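Search this site
Type and press enter

An afternoon at the Stitholm open house

5 min read

Stitholm opened its doors in December, from noon until 4, and I went up with Nasrin Jafarzadeh on the early bus. Neither of us had been inside before. 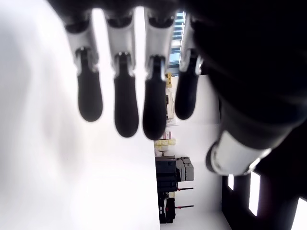 We had signed up for the one o'clock tour, which was limited to 30 people. The sign-up desk was just inside the main entrance, and they gave us a paper badge and a floor plan. The floor plan was from before the last renovation, so a few of the room numbers were wrong. Urho Turunen led our group. He has worked in the building since it was a sewing plant and he knew where all the old walls had been.

The tour started with the furnished rooms on the ground floor. Stitholm uses them to try out layouts for small apartments before anything gets built, and they change them over several times a year. I had expected something like a furniture store, with a price tag on every chair. There were no tags and you were allowed to sit down. Urho said the rooms are set up the way a person would live in them, and then people are invited to spend a day there and write down what bothered them. The most common complaint last year was about light switches. The second was about having nowhere to put a wet coat.

Nasrin asked how they decide where the furniture goes first. Urho said they start with the bed and the table and leave everything else in the hallway for a week. If no one goes out to fetch a piece, it stays in the hallway. I thought that was a sensible way to do it and I have been looking at my own bookcase differently.

Upstairs is the workshop. Saimi Riihimäki showed us how they repair chairs that come back from the rooms. She had one apart on the bench and let people try fitting a leg back into the seat. It takes more force than you would think. She uses the same glue for almost everything and would rather redo a joint than add a screw. Someone in the group asked about a wobbly kitchen chair at home and got a good five minutes of advice - I took notes too.

The talk at half past two was the weak part of the day. It was given by Joonas Lindqvist, on storage in small homes, and the subject was fine, but the room had 80 seats and no microphone. From the back we caught maybe half of it. He did put out a handout, and the page on closet depths was useful. His main point was that most closets are too deep and things get lost at the back of them.

Coffee was in the old loading bay. It was cold in there and most people kept their coats on. The cardamom buns were good and ran out by three, so go early if you care about that. There was also a table with leftover fabric from the Solska chairs, free to take. Nasrin came home with enough green wool for two cushions.

Practical notes: the bus stops at the bottom of the hill and the walk up is steep. There is an elevator, but you have to ask at the desk for it. The restrooms are on the ground floor past the stairs, whatever the floor plan says. Entry was free and the tour was free. The next open house is planned for spring and the tour list opens a month ahead.

We left a little before 4 and had to wait for the bus, which was late.

Recent posts
Two days at the Omley tile fair
Eetu Ruotsalainen's boat shed, revisited
The Munasinghe paper mill tour
What I pack for a day trip in winter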